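Skotlow Fruit at School Project — progress report to Obeidat Fund, spring term

Quick one this time, full accounts to follow in May.

Deliveries are running to all 8 schools now. Wonasness was the last to come on board, started in February after the kitchen inspection finally went through. Total served so far this term: 1,752 portions. Children signed up: 394. Behind the plan for January (snow, two closed mornings), caught up since.

Supplier — switched to Platis in week three. Cheaper on pears, slower on anything tropical. Two late drops, both credited.

Tasting sessions going well. Kids vote on a fruit they know and one they don't. Teachers asked for shorter sessions, so down from 40 minutes to 25.

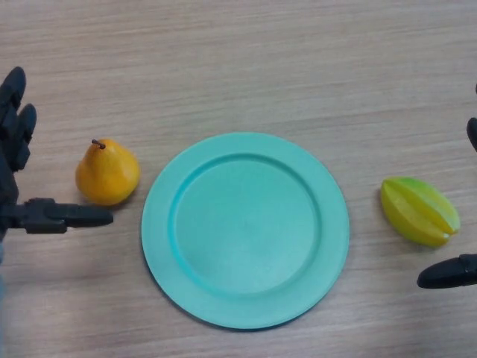

Pear and starfruit, with the turquoise plate between them.

Family survey: 71 forms back. Most want the recipe cards to keep coming, a few asked for them in Spanish. Translation is under way, print quote recieved and within budget.

Spending. Food line is slightly under, transport over — the Wonasness run is longer than we costed. Would like to move the underspend across to cover it. Need your OK in writing before the end of the month please.
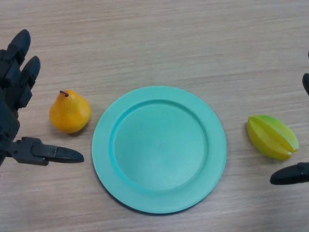
Also still waiting on the second cool box, the first one has a broken lid and we've been been taping it. Not urgent till the weather warms up.

Next term: parent evening at Skotlow, new cards, storage training for kitchen staff. Dates to come once the schools confirm.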